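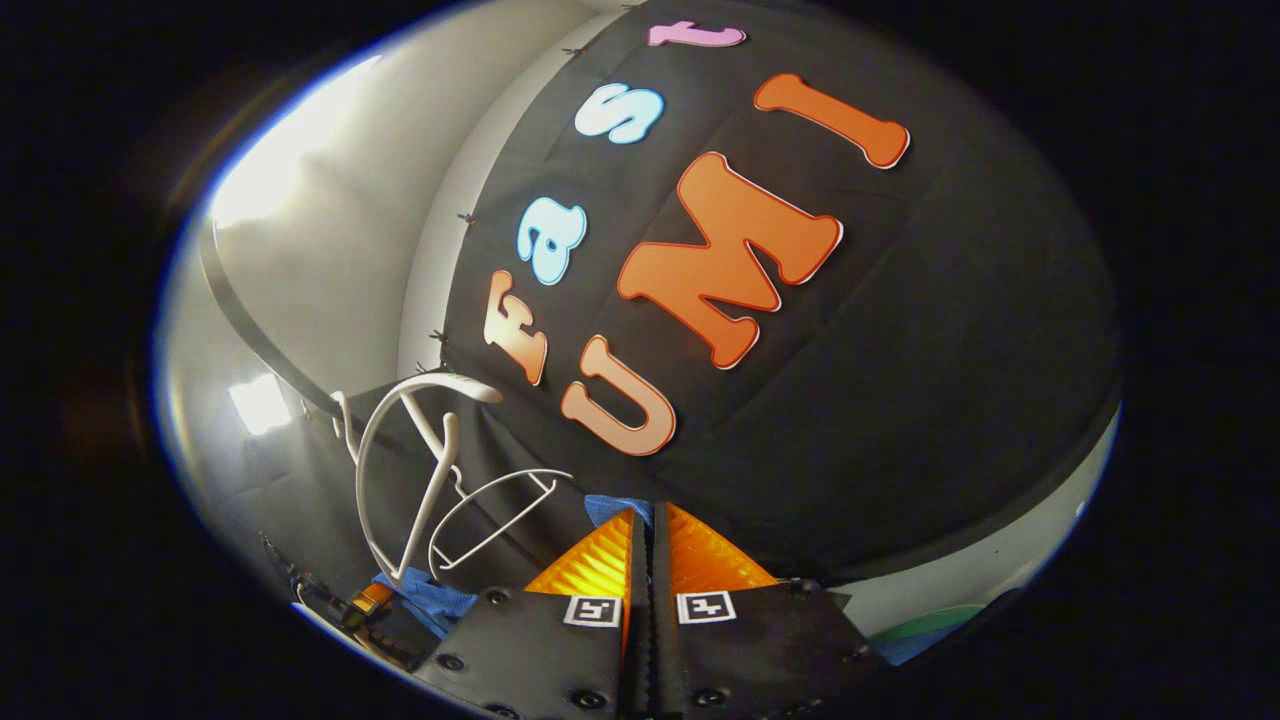
Mio Imai called the long gallery at Waltico "the best room in the valley to be late for dinner in," and the remark has followed the building ever since. Waltico is a banquet hall and event house on the river side of Hukiretti, best known for its wedding suppers, its winter concerts and a sprung dance floor that still draws dancers from well outside the county.

History
The hall was built as a meeting place for the Liao grain exchange, whose members wanted a single room large enough for the harvest dinner. When the exchange moved out, the building passed through a string of uses, among them a roller rink and a furniture showroom, before Riku Yokoyama took over the lease and turned it back into a place for parties. His first season had 11 bookings. Word spread quickly, helped along by the food, and within a few years spring Saturdays were being reserved two Marches ahead.

Building
Guests come in through a low brick porch, and the effect of stepping from it into the main hall is wonderful: the ceiling rises all at once into a barrel vault, with tall windows down both sides. The hall is licensed for 955 people standing. Seated dinners are far smaller, and most couples use only the half nearest the terrace. The long gallery runs above the west wall and is reached by a curving stair, a favorite spot for toasts.

The dance floor was laid by Zileo, a local joinery firm, in narrow maple strips over a timber frame. It has a lively bounce that swing dancers adore. High heels are welcome on it, but tap shoes need a written okay from the house.

Events
Weddings make up most of the calendar. The hall also hosts the Lantern Supper, held every December, when the electric lights go off at 6 p.m. and the whole meal is served by lamplight. Tickets for it are drawn by lot. Up to 1000 names go into the drawing in a good year, many of them from families who have been trying for a decade.

Kitchen
Outside caterers may use the kitchen, though the house bakes all its own bread. The onion rolls are superb and have something of a cult of their own in Hukiretti, where the bakery door opens to the public on mornings after large events and sells whatever is left over.

See also
Liao grain exchange
Lantern Supper
Sprung floor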